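Tully sorting cell: setup and maintenance notes

Version 15 of these notes, updated October 28, 2025

Tully is the single-arm cell we use at Ladent to record and replay household sorting tasks. These notes come together with the Pomance wrist recordings and are written for the person who must keep the cell running. If you only want to load the recordings, go to "Files" near the end.

What is in the cell

One arm with a parallel gripper, one small wrist camera, a tilted work surface covered with patterned liner, and a set of mixed objects. The arm controller runs Tiker, our own scheduling program. Tiker starts the camera, opens an episode, and closes it when the operator presses the pedal.

The objects are ordinary used things. Some are soft, some are clear, some have folds or slots. We do not clean the labels from them and we do not straighten what is crushed. When an object becomes too damaged to hold, take it out and write it in objects.csv with the status "retired".

Before the first run of the day

Switch on the controller and wait for the steady light. Home the arm with the gripper open. Wipe the camera window with a dry cloth, never with alcohol, as the coating turns milky after a few months. Then run

tiker check --cell tully

The check moves the gripper through 15 open and close cycles and compares the finger position with the stored values. If one finger is late, look first at the cable clip on the wrist. The clip slides toward the fingers and pulls on the connector. Push it back to the paint mark and repeat the check.

Work surface and liner

The liner is the part we replace most. It is thin, and the fingertips catch it when a grasp is planned too low. Cut the new piece a little larger than the surface, lay it from the back edge down, and fold the extra under. Press out the air with your hand. A bubble in the liner will be read as a contact by the force limit, and the arm will stop with error 18.

Please keep the printed side up. We tried plain white in August and the wrist exposure became unstable over a large empty area. The printed pattern gives the camera something to hold on to.

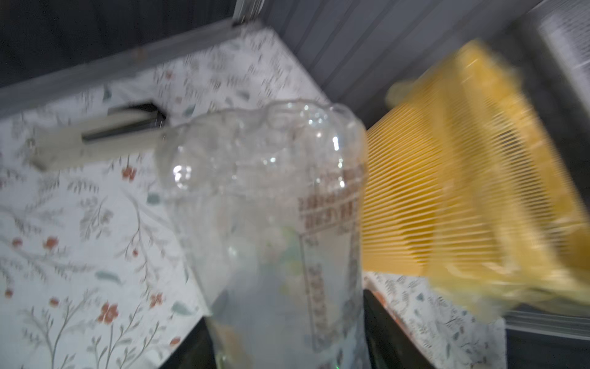

Fast wrist movement is still a weak point of the recordings. At full speed the close objects lose their small print and their edges, and a transparent object suffers more than a coloured one. Do not delete these episodes. Set the field blur to 1 in the episode sheet and leave the decision to the user. If the whole episode is soft, also when the arm is standing still, the lens has turned in its thread and must be focused again.

Focusing the wrist camera

Move the arm to the pose called focus_near. Put the printed card between the fingers and loosen the lock ring with the small plastic key. Turn the lens slowly until the finest lines on the card separate, then tighten the ring while you hold the lens with the other hand. The ring wants to take the lens with it - this is the usual mistake. Save one still and compare it with ref_focus.png.

After focusing, run the hand-eye calibration again. It takes 19 poses. Reject the result if any pose is reported as skipped.

Fingertips

Change the fingertip pads after 100 episodes, or sooner if a corner is lifting. Both pads are changed together, also if one still looks good. Old glue must come off completely, otherwise the gripper closes at an angle and thin objects turn in the grasp. Let the new glue rest overnight.

Known problems

- Clear plastic returns no useful depth. Tiker writes zeros in these places.
- Pleated and ribbed surfaces can give false edges in the automatic masks. The masks were not corrected by hand.
- Error 18 directly after homing is a loose pedal cable and has nothing to do with the liner.
- The episode clock was not corrected for the change to summer time.

Files

episodes/ contains one folder for each episode, with video, joint states and gripper width
sheets/ contains the episode sheets, including the blur field
calib/ contains every accepted calibration, newest last
objects.csv is the list of objects with their status

Licence and contact

The recordings may be used for research and teaching. For other use, please write to the Ladent cell group through the issue page of this repository. Reports of wrong calibration files are handled first.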